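Orcombe Series 14 Inflatable Outdoor Screen

Rental and purchase, community and park events

The Series 14 is a cold-air inflatable projection screen intended for audiences seated on grass, turf or pavement. The model number refers to the width of the viewing surface in feet. The frame is held up by a continuous-run blower and must stay connected to power for the whole of the showing. A sealed-air version is not offered in this size.

What is in the kit

Frame with sewn-in ballast pockets
Detachable front projection surface, white, matte
Blower with inlet guard and power cord
Tether lines and ground stakes, for grass
Water ballast bags, for paved sites
Ground sheet, repair patches, carry bag

The projector, speakers and playback unit are not part of the kit. They can be added as the Homeck package, described further down.

Setup

Two adults can put the screen up. Lay out the ground sheet, unfold the frame face up, and close the zippered deflation vents before starting the blower. The frame reaches full height in 6 minutes. Attach the tethers to the upper rings before inflation, and tension them only once the frame is standing. Rear tethers take most of the load and should run at a low angle, so leave clear ground behind the screen as well as in front of it.

The projection surface goes on after the frame is upright and comes off before it is let down. It attaches with hook-and-loop strips on all four sides. Start at the top center and work outward - starting at a corner tends to leave a diagonal crease that shows in bright images.

Wind

Do not inflate the screen in sustained wind over 11 mph, and take it down if gusts begin to move the base. The limit applies to staked and ballasted setups alike. On a ball field, placing the screen with its back to the fence gives some shelter, but the fence must not be used as a tether point.
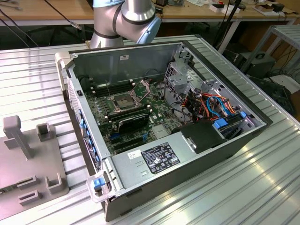 Light and start time

No projector in our rental range will give a usable picture in direct sun. Plan to begin the feature 30 minutes after sunset. Titles and announcements can run a little earlier, since text on a dark background is readable before moving pictures are. Face the screen east where the site allows it, so that the late glow falls on the back. Field lights and path lights on timers are the most common cause of a washed-out image, and should be switched off by whoever controls the site.

Homeck package

The Homeck package adds a projector, a pair of powered speakers on stands, a playback unit and all signal cable. The playback unit accepts discs and files on a USB drive. Files should be delivered to us ahead of the event so they can be checked for picture format and sound level. Streaming services are not supported, and most of them do not permit public showing in any case.

Rental of the equipment does not include a license to show a film. The organizer must obtain a public performance license for the title, including for free events in public parks.

Power

The screen and the Homeck package should be run from separate circuits. Where only one outlet is available, ask for the Girard generator, which is supplied with enough cord to stand well away from the audience. Cord runs across walkways must be covered with ramps. Ramps are supplied on request at no charge.

Drying and storage

Evening dew is enough to cause mildew in a packed frame. Rental units may be returned damp, with a note on the bag tag. Owners should inflate the screen indoors or on a dry day and let the blower run until the seams are dry. Do not use heated air. The projection surface may be wiped with mild soap and water and should be rolled, never folded.

Replacement parts

Blowers, tethers and projection surfaces are stocked. Surfaces made before January use the older Simum edge strip, which is narrower and does not hold on current frames. Check the strip before ordering.

Availability

Summer weekends are booked in order of deposit. For rental dates, contact Ravinder Kowalchuk. For purchase quotes and parts, contact Sheldon Dhillon.

Page last revised Thursday, May 21, 2026.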